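Section 4. Setting Up the Riment Drying Rack and Running the First Load

4.1 Before You Start

The Riment wall rack is shipped in one carton. Check that the carton holds the wall plate, the folding arm assembly, the cord set and the hardware bag. If the hardware bag is missing, contact Pritchard before going further. Do not replace the supplied anchors with anchors from another product.

The rack must be mounted on a solid wall or into studs. Hollow drywall alone will not carry a loaded rack.

CAUTION: Do not mount the rack over a heater, a stove or an electrical panel.

4.2 Mounting the Wall Plate

1. Hold the wall plate level at the chosen height. Leave at least 31 inches of clear space in front of it for the arms to open.
2. Mark the hole positions with a pencil.
3. Drill the holes and clear out the dust.
4. Insert the anchors until they are flush with the wall.
5. Fit the screws by hand first, then tighten them in a cross pattern. Do not use an impact driver.
6. Pull down on the plate with both hands. If it moves, remove it and start again in a new position.

NOTE: On plaster walls, put a strip of masking tape over each mark before drilling.

4.3 Attaching the Arms and Cords

1. Hook the arm assembly over the upper lip of the wall plate and let it swing down until the latch clicks.
2. Open the arms fully. The latch window shows green when they are locked.
3. Thread each cord from the wall side outward. Knot it behind the end cap.
4. Turn the tension wheel until the cords no longer sag. Stop there - further tension will bow the arms and shorten the life of the latch.

New cords stretch in the first few weeks. Set the tension again after about 300 hours of use, or sooner if the cords sag without a load.

4.4 Loading

Load the cords nearest the wall first. Heavy items go close to the plate and light items toward the arm ends. Leave 2 inches between items so that air can pass.

1. Shake each item out before hanging it.
2. Hang shirts by the hem.
3. Fold towels over two cords if they are thick. A single cord leaves a damp line at the fold.
4. Hang sheets and other wide pieces lengthwise, with the overhang equal on both sides.
5. Turn dark items inside out if the rack stands in direct sun.

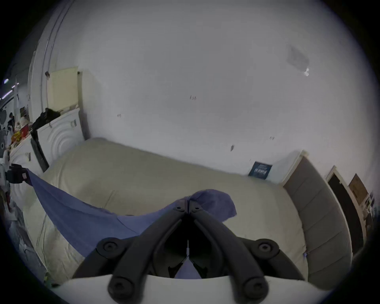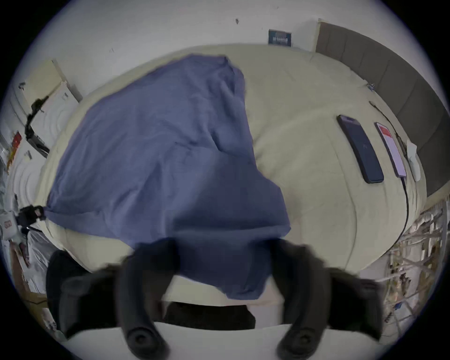
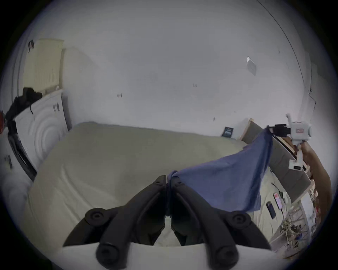 Drying time depends mainly on air movement and less on room temperature. In a closed room, open a window or run a fan on its low setting, aimed along the cords and not at the wall. Items may be taken down when the seams and hems feel dry, as these are the last parts to lose moisture. A wide piece such as the blue cloth on the bed is easier to straighten on a flat surface than on the cords, so lay it out there before folding. Smooth the creases toward the edges and bring the corners together. Seams that still feel cool should go back on the rack.

CAUTION: Do not hang anything from the arm ends. The rated load applies to the cords only.

4.5 Folding the Rack Away

1. Remove all items.
2. Turn the tension wheel back until the cords are slack.
3. Press the latch and lift the arms slightly. Do not force them. If they stick, check that no cord is caught in the hinge.
4. Swing the arms flat against the wall until the latch clicks again.

Wipe the cords with a damp cloth once a month. Bleach weakens the cord jacket and must not be used.

4.6 Faults

Arms drop when loaded: the latch is not locked. Unload, close the arms and open them again.
Cords slip at the end cap: the knot is too small. Tie a double knot.
Latch window stays red: dust in the latch. Blow it out - do not oil it.

Comments

Jérémie Hervieu
Step 3 in 4.3 should say to cut the cord after tensioning. I cut mine first and came up short on the last one. Do you sell the cord separately?

Dušan Atanasov
The Enden store had replacement cord in September, same thickness. It holds a double knot without trouble.

Jérémie Hervieu
Thanks, ordered. My latch window is orange, neither green nor red. The arms seem locked.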